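Emmont Questions the Claims Made for Peg-and-Part Practice Boards

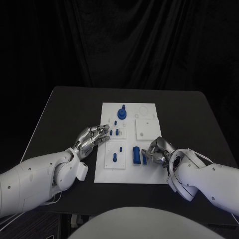
April 16, 2018 — Emmont, which reviews hands-on training materials for technical schools and small workshops, today published its findings on peg-and-part assembly boards, and it is not telling anyone to rush out and buy one.

The boards are sold as a quick way to teach assembly. A learner fits pegs and gears onto a base, takes them off and does it again. Sellers say the skill carries over to real work. Emmont asked for proof and did not get much.

"We kept hearing that this builds assembly skills," said Lizelle Du Plessis, who led the review. "Which skills? Putting a peg on a board makes you better at putting that peg on that board. Past that, I want to see numbers."

The review, titled Witonden, followed 629 learners at 33 training sites. Learners who practiced on a board got faster at the board. When they moved on to a small gearbox they had never seen, their times were close to those of learners who had gone straight to the gearbox.

Emmont does see some use for the boards. Blue plastic parts on a white base are easy to find, and smaller plates set on the main board let a teacher split the job into short steps. Gear shapes with a center post gave beginners more trouble than plain pegs did, and instructors said that trouble was worth having.

Plain pegs were another story. "After the second session they're bored — and a bored learner gets sloppy," said Xolani Motaung, who ran the sessions. He would like to see more parts that have to line up with each other and fewer that simply stand there.

The report also takes issue with price. One supplier quoted Emmont $3,000 for a classroom set, with replacement pegs sold separately. Pegs get lost. Anyone drawing up a budget should ask about spares before signing.

Emmont recommends that schools borrow a board first, use it for no more than 2 weeks at the start of a course, and then move learners to real parts. A follow-up on gear fitting is planned for September.

The full report is available from Emmont on request. Press questions should be sent to Tomos Hopkin at the Emmont office.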